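Flotberg Two-Arm Towel Cell
Product notice: finger pads and wrist cable ties

Applies to all Flotberg cells fitted with the curved finger set, part 322. Read this before running a folding program on the cell.
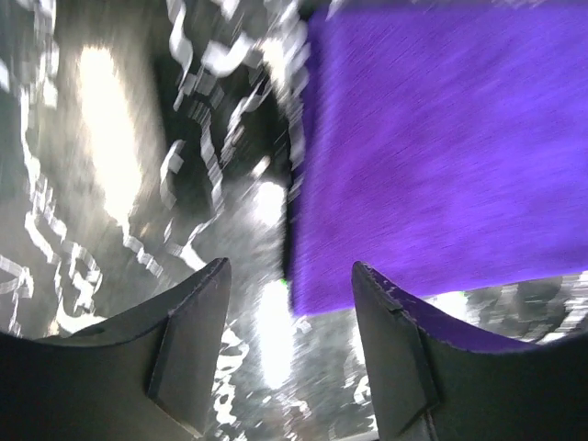
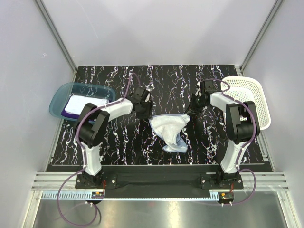
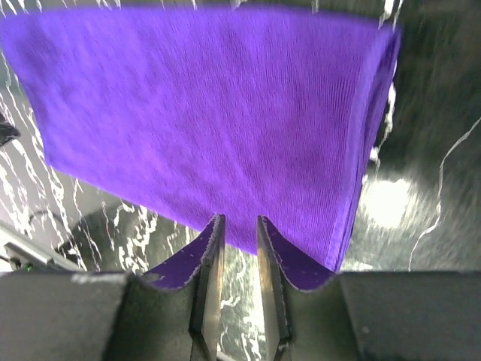

Photos: Skunia test shop / Veronika Hegedűs

What is affected

In October two customers reported cloths being dropped partway through a fold. In both cases the finger pads had started to lift from the finger along the outer rim. A lifted pad still grips terry well enough, but thin microfiber can slide in under the rim and stay there when the gripper opens. The arm then moves off with the cloth attached and the other arm pulls against it.

One of the two customers, Dandov, also had a wrist cable come out of its connector. The cloth had caught, the left arm kept going, and a loose loop of cable took the load. The arm stopped on a joint fault. There were no injuries.

Cells with serial numbers below 217 left our shop with the older adhesive. Later cells use a different adhesive and we have no reports against them, but the check is the same for all.

How to check the pads

Press the emergency stop and switch off the cell at the main switch. Do not rely on a program pause. A paused arm is still powered and will move if the program resumes.

Open each gripper by hand. Run a fingernail along the rim of the pad from the tip down to the housing. If the nail goes under at any point, the pad has to be replaced. Scuffs and pale specks on the surface are ordinary wear and are not a reason to change it.

Check all the fingers, even if only one arm has been dropping cloths. Replace pads in pairs. A new pad against a worn one closes off center.

How to check the cables

Look at every tie between the gripper and the arm base. The cable should have enough slack for the full reach of the wrist and no more. A loop that can touch the tabletop is too long between ties. Add a tie and move the arm through its range by hand before switching the power back on.

Software

Controller version 51 lowers the pull limit during the fold and stops both arms if one of them meets more resistance than expected. Earlier versions stop only the arm that faults - the other one finishes its move. Install the update even if your pads pass the check.

If a cloth is stuck

Stop the cell and cut the power as above. Push the cloth back toward the palm side of the finger to free it. Pulling it straight out will usually take the pad with it.

Parts and returns

Replacement pads come in a kit with adhesive, a scraper and 5 cable ties. Kits are free for cells below serial 217. Leave the new pads overnight before use.

Contact Csenge Katona for kits and Homa Mahmoudi for the controller update. Have your serial number ready. It is on the label inside the cabinet door.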